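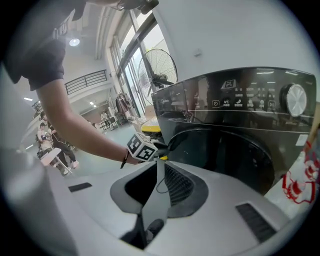
Spent most of April rewriting the pose tracker in Terken, our tool for turning hand-held gripper recordings into trajectories an arm can replay. Notes for anyone working on something similar.

The old tracker treated every marker on the cube as its own object. Detect a tag, solve for its pose, apply the fixed offset to the cube center, average whatever came back. Easy to write, easy to explain, and bad in exactly the cases we care about.

The main trouble was flips. A small flat square seen nearly head-on has two poses that fit the corners almost equally well. One is right and the other is tilted the opposite way. Average the two and you get a gripper that was never in either place.

The new version pools all detected corners on a cube and solves once for the whole rigid body. If two faces are in view the ambiguity mostly goes away. If only one is in view, we keep both candidates and let the smoother pick later.

"Later" matters. Terken used to decide frame by frame, going forward. Now it holds a window of 16 frames and picks the sequence that needs the least angular acceleration. Hands don't rotate 40 times faster for one frame and then go back.

Second problem was occlusion. Forearms get in the way of markers all the time, and in two-handed work one gripper blocks the other. The old code filled gaps with linear interpolation no matter how long they were. That made some very smooth, very wrong paths.

Gaps are now bridged with the IMU, and the uncertainty grows for as long as the gap lasts. Past a limit the segment is marked as unknown and the exporter won't write it. People complained about the lost data for a week.

Third was exposure. Bright windows behind the subject push auto exposure down and the tags go muddy. Mervyn Tapley added a second detection pass on a locally normalized crop, run only where the smoother expects a marker and the first pass found none. Costs little, recovers a lot. 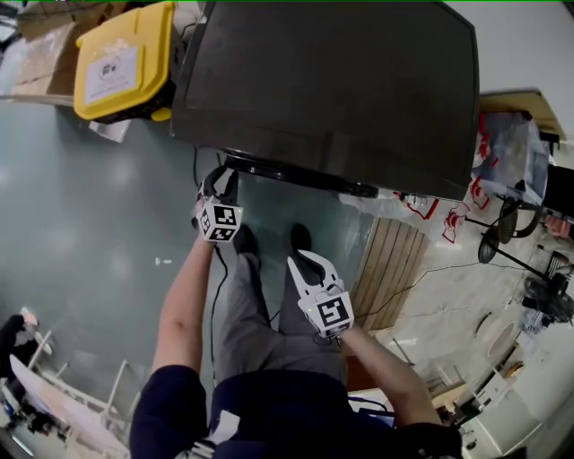 Kelly Whiteley asked why we bother with markers at all when visual-inertial odometry on the gripper camera gives you a pose for free.

We do run odometry, on every recording. It's good over a second or two. It drifts when the view fills up with something flat and dark, such as the back of a monitor at close range, and that's where the contact happens.

The other thing odometry doesn't give you is the left gripper relative to the right one. Two separate maps, two separate drifts. For bimanual work I need that relative pose more than I need either one in the room. Seeing both cubes from one head camera gives it directly.

So the current setup is a factor graph. Odometry and IMU between frames, cube poses as observations when we have them, and one clock offset per camera as an unknown to solve for. Adding the clock offset was a bigger win than any of the detection work, and I put it off for months.

On numbers: I reran 2000 old episodes through both versions. The new one exports 91 percent of them with no unknown segments. The old one exported all of them, which tells you what its checks were worth.

I don't have ground truth for those. What I do have is a replay test: feed the exported path to the planner and ask if the arm can follow it inside its joint velocity limits. Most of the old failures there were flips. They looked like planner bugs and Reece Haslam lost days on them. Sorry, Reece.

Things still broken, in no special order. Finger opening is estimated separately from pose and can lag it. Fast wrist turns still smear the tags. And the smoother is offline only, so you find out about a bad recording after the person has put the grippers down.

That last one is next. The plan is a stripped-down live check with detection rate per cube, time since last good pose, and one warning when it gets too long. No graph, no smoothing. It should run on the recording laptop with cycles to spare.

If you write your own: log the raw corners, before any pose solve. We kept only solved poses for the first few months and none of that data can be reprocessed. Disk is cheap — corners are tiny.

Config format changed too. Old Terken files load with a warning and the marker size has to be set by hand. There's a migration script in the tools folder. It handles everything except custom cube layouts, so check those before you run a batch.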